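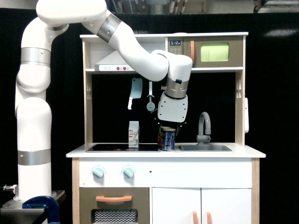 **Comfort Darko**, data collection lead, Emus kitchen tasks

Ticket: gripper command and camera streams drift apart during episodes
Status: open, workaround in place
Assigned to: Sándor Farkas

Setup is the toy kitchen with the black curtain behind it, arm clamped at the left. The objects for this set are the blue can and the small white carton, both on or near the cooktop. Target is 500 episodes. We stopped at 235 on Wednesday when the checker began rejecting files.

**What happens**

The gripper command is logged ahead of the matching camera image. In the worst episode the gap was 4 images. The recorder reports no error and the file saves normally — only the checker in Setik catches it.

**Tried so far**

- Restarted the recorder. No change.
- Swapped the camera cable. No change.
- Ran with the live preview closed. Gap gone for the first ten episodes, then back.
- Moved logging to the second disk (Sándor). Gap gone so far. 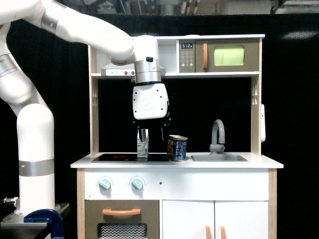
Carton episodes are affected more than can episodes. They run longer, so I think the write buffer is filling up, but I haven't confirmed that.

Rechecked everything from 148 onward. Files before that are fine and can go to training. The rest stay in the hold folder until Sándor has a script to realign them by timestamp.

**Still needed**

1. Buffer size from the Hallach recorder config
2. One long carton episode on the old disk, preview open, to reproduce the fault

Please don't delete the held files.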